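November, bag closure notes, afternoon. Bench 2.

Carrying on with the blue-strip zip bags from Cendberg. Same load as before: one orange fruit, one smaller yellow-orange one and a dark brown item, all in a single bag. Josué Furtado wants fruit kept in because it rolls and pushes the film about, and flat packs told us very little.

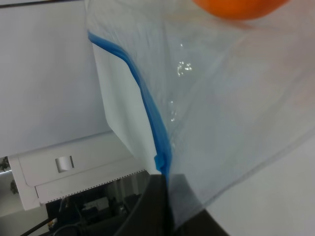

Lip on the open side is stiffer than the rest of the film and easier to get hold of. Strip wants to kink if the bag hangs by one corner. Pressing from one end towards the other in short steps is still the method. Step length 30 mm; tried 40 and went back.

Moisture: droplets on the inner face of the film below the orange fruit. Wipe fruit before loading next time. Lertchai Rungrueang to say whether the Nanora film needs the same treatment.

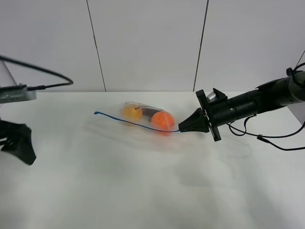 Laid flat, the contents sit in a row and the strip stays along the lower edge. Long axis at a slant is fine. Free end of the strip curls, so check it by hand before logging a bag as shut.

To do: 3 more bags with the fruit order changed, then the Siu bags if they have arrived. Ask for a matt mat, white on clear film is hard to read. 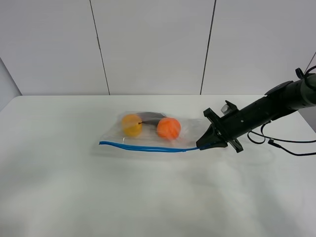

Bag flat on bench, three items in, blue strip along lower edge.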